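Skernatmont Help Desk – Liketti two-arm folding
Ticket 450: Policy stalls before the second grasp
Status: Open, waiting on reporter

Reporter wrote:
Hello again, and thank you for being so patient with us last time! We're training a folding policy on the Liketti arms with the Gu learner, version 8, and it does lovely work on plain shirts. Give it a shirt with a thick patch on the front and the arms come down nicely over the shoulders and then just hover there until the timeout. We've recorded 260 demonstrations, 15 of them with patched shirts, and I did recalibrate both wrists before writing (I remembered this time).

Support replied, 10:40:
Thanks for such a thorough note, it really does help. A stall with both grippers hovering usually means the learner has seen two different habits in the demonstrations and is averaging them. Could you check whether your operators always grasp the same shoulder first? Please also send the Skotska log from one stalled run, with the action chunk length left as it is.

Reporter wrote, 14:15:
You were right to ask. Plain shirts are all left first, but the patched ones are a mixture – we had two people driving and never agreed on an order. Log attached, along with a view from the table.

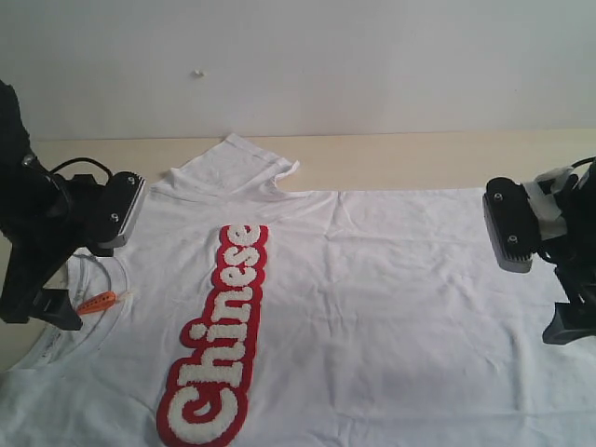
Do we have to throw out the patched demonstrations and start over?

Keep them, but label each one by which shoulder was grasped first, and train with that label as an extra input. At run time, set the label to left first and leave it there.

Support replied, 16:05:
One more small thing from the log. The gripper height target flattens out a little above the cloth on every stalled run, so please record another batch of patched shirts, all left first, before you retrain. Leave the wrist calibration alone for now, and post the new success rate here whenever you have it. I'll keep the ticket open through May.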